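I want to write down how we bought a robot arm set for our small kitchen-testing workshop, because in February I searched for such a text and did not find one. It will be a long thread, sorry. I am not an engineer, I only keep the budget.

1/ We are a small firm, Zostilska. We test household appliances for shops which sell under their own name. Doors, buttons, knobs, hinges. Until last year people did all of it by hand, and you can imagine how a wrist feels after an afternoon of opening the same door.

2/ The plan was a bench with two arms. My first budget had one line: "arms". Please do not do this. The final budget had 80 lines, and I am still a little ashamed of the first version.

3/ We asked two suppliers, Listov and Carkix. Listov sent one price for everything, very friendly, one page. Carkix sent a list with each bracket and each screw set. At first I preferred the one page. Later I understood that I could not compare it with anything.

4/ So I wrote to Listov and asked them to split the price. It took them three weeks. If you plan a purchase, put these weeks in your calendar before you promise a start date to your boss.

5/ The gripper fingers were a separate item in both offers. I had thought that they come with the gripper, as tyres come with a car. They do not always. Ask also what a spare pair costs and how long it travels.

6/ One spare finger pair from Carkix: 138 euros. We wrote two pairs into the budget for the first year. My colleague in the workshop wanted more, I wanted fewer, so we stayed with two.

7/ Cables. I had no line for cables at all. The wrist cameras need them, the arms need them, and the appliance under test also needs its own socket which is not shared with the controllers. In the end we paid an electrician for half a day.

8/ The biggest surprise was the table. Our old one moved a little when an arm stopped quickly. A local metal workshop, Šťastný, made us a new frame with a flat top and the price was fair. They asked me for the weight of everything and I did not know it. Have this number ready before you telephone.

9/ Table, frame and delivery together: 2,888 euros. This was more than I had reserved for "furniture", so I had to go back and ask. It was not a nice meeting, but a short one.

10/ Somebody asked me under an older post if leasing is better. For us it was not, as the leasing firm wanted a contract longer than our own contracts with the shops. If your work is steady for years, please calculate it again for yourself.

11/ Training. Listov included one day on site. Carkix offered it as an online course with a price per person. We took the day on site and I sat there too. I recommend that the person who pays the invoices sits there at least until lunch. After it I knew what a "finger" is and why it wears out.

12/ Insurance: our existing policy covered the arms as machines but not the appliances which clients send to us. One email to the broker in the morning, one answer in the afternoon, one small extra payment. It is easy, but you must think of it.

13/ A microwave on the bench:
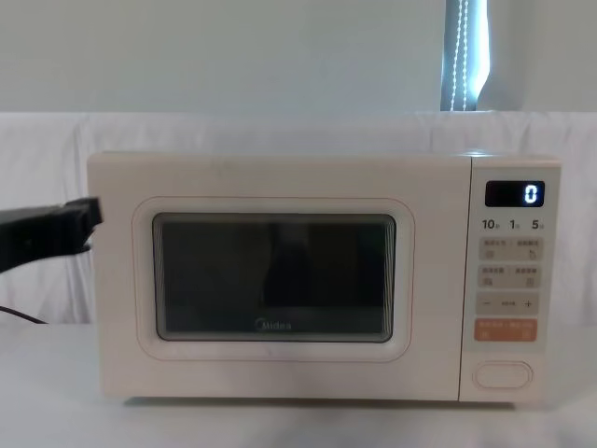
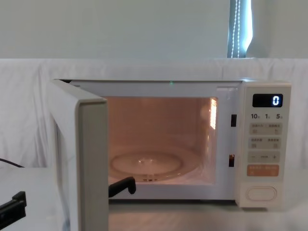
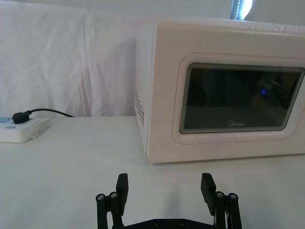 14/ Now to the budget for the second year, which I am writing these evenings. The question is if we order a special finger for doors or keep the standard one. A special finger is made to a drawing, so you pay for the drawing also, and the supplier wants to know which appliances you will test. I went through our list and the handles are all different. The Midea microwave has no handle on its door, it opens with a button at the bottom of the control panel, so a finger made for pulling handles would not help at the start of that job. It must press first, and then somehow manage the door. The ovens from our other client have a long bar. For now I have written one line "fingers, special" with a question mark in place of the price.

15/ Also for the second year: a better way to store the test recordings. In the first year I planned one disk, and it was full before summer. The disks are cheap, but the time of the person who sorts the files is not, and this time was in no line of my budget.

16/ Service contract. Listov wants a fixed amount per year, Carkix sends a bill for each visit. We had no visit until now, so on paper the second one is cheaper. My boss likes this paper. I would like to know what a week without the arms costs us before I sign anything, and I am collecting these numbers now.

17/ If you are preparing a similar purchase, I can send my empty table with the 80 line names, without our prices. Write me a message, but please be patient, I answer in the evening. The names of the lines are partly not in English, I will translate them when I have time.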